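Snack Parcels - Frequently Asked Questions
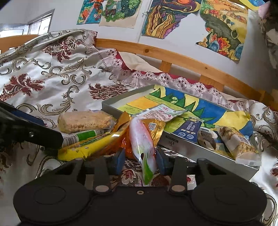

How do I decide what goes in a parcel?
We pack for people who study or work far from home, and Plullura parcels are always a mixture. Before packing I put everything out on the bed, so I can see all the sizes together. Small puffy packets, like the pink, white and green one, need some air around them. A bar in clear plastic can lie flat, and it shows its crumbly side through the wrapper, so you know what you will get. Big foil packages take the most room, and I choose the box after them.

How heavy is one parcel?
The standard parcel is 800 grams with the box. The small one is 520 grams.

Can I ask for no nuts?
Yes, please write it in the order note. Janaka Herath reads every note before we close the box. We pack nut products in the same room, so for a strong allergy we do not advise to order.

Will the puffy packets arrive flat?
Sometimes one opens on the way - we are sorry for this. Send us a photo and we will replace the packet with the next parcel.

Where do you deliver?
To all addresses in Plillumbridge and Waweru. For Drakard please write first to Houshang Babaei, he will tell you the price.

How long can I keep the snacks?
Each wrapper has its own date. Our parcels leave with at least 60 days remaining on every item, but an open packet should be eaten in the same week.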